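August
Apinya Tanasarn

Tidying a Shared Room, handout for session 3: small things, plants and the back wall

In the last session we sorted clothes and papers. Today we continue with the small things which stay on a surface at the end of the day. In my experience these take more time than big things, as a big thing has usually its place and a small thing has none. Please read this handout before the practice and bring your list from session 2 with you.

We use the three groups of the Noiphan method. "Home" is for things that already have a place. "Guest" is for things that belong to another room. "Waiting" is for things we cannot decide today. The waiting group must fit in one tray. If it does not fit, we must decide more.
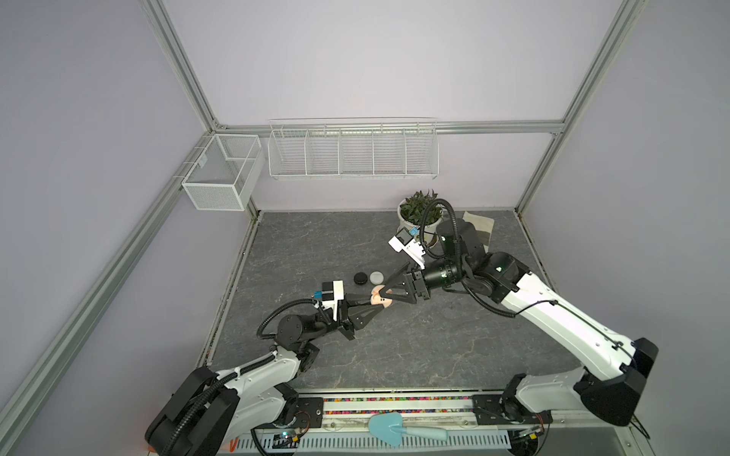

Many students begin with the plant, and I advise against it. A plant is a home thing, it needs light and it should move only once. Begin with the smallest objects in the middle of the surface. A little figure with a face, or two round discs lying side by side like the black one and the light grey one, can be decided in a few seconds each. Then the plant can stay at the back in its white pot, and you wipe the surface in front of it. Liette McIntyre, who taught this course at Umgate before me, used to wipe from the back to the front, and I still do it in this way.

The second part is about wall storage. In a small room the wall is often better than a box, for the reason that you see at once what is missing. Open wire shelves are good for light things and they collect less dust than closed boards. Give every compartment one kind of thing only. Write the label before you put something inside, otherwise the first thing you put there will choose for you.
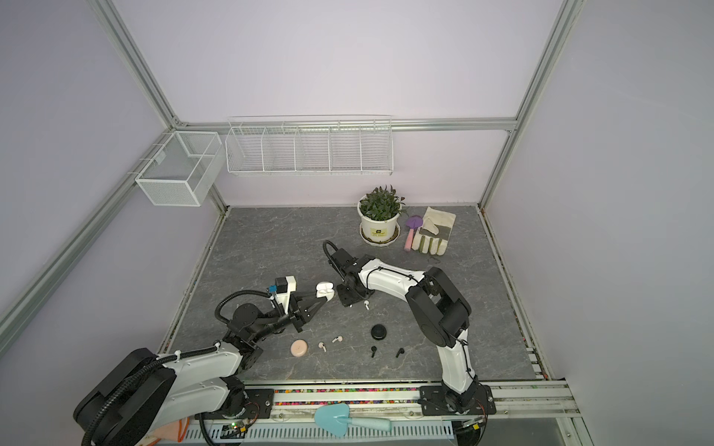 Fig. 2. Wire basket and empty five-compartment shelf on the back wall. On the table: potted plant, trowel and work gloves, earbud case.

For the practice, take the objects of Fig. 2 and write down a group for each. The trowel and the gloves should be kept together, and near the plant if possible. The earbud case is more difficult. In the Prarnen class most people wrote "guest", in the Jamik class most people wrote "home". Both can be accepted if you give a reason.

Homework: choose one surface in your own room, not larger than a desk. Work for 2 evenings, and write one page on what stayed in the waiting tray and why. Do not buy any new containers for this homework. Please leave your page in the folder at room 1087.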